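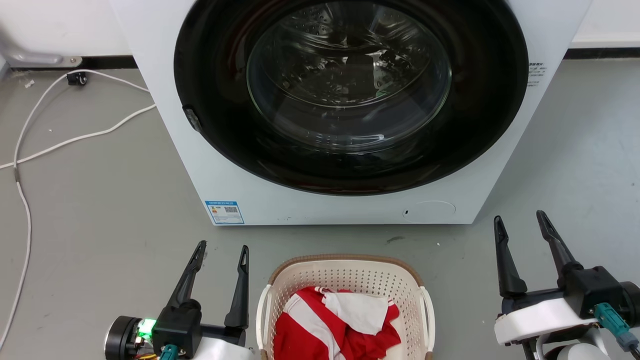 A comment received from the Sketholm site holds that the shrinkage figures in the May entry cannot be compared with theirs, as their swatches were conditioned overnight before measuring and ours were not. The objection is accepted.

Jun 8, 2021

Wool blend, Holub lot 874, second series. Swatches were cut on the grain, marked at 447 mm and left flat overnight in the conditioning room before the first reading. Lot 1000 from Jundik is held back until the cutting template has been checked – the left edge is no longer true.

Washing follows the Clesitz procedure without change: 4 cycles, wool program, no softener. Readings are to be taken by the same person throughout and entered in pencil on the bench sheet.

The May figures remain in the file, marked "unconditioned." They should not be quoted in the summary to Sketholm. Open point: whether the selvage pieces belong in the average. Colleagues are asked to note their view on the bench sheet.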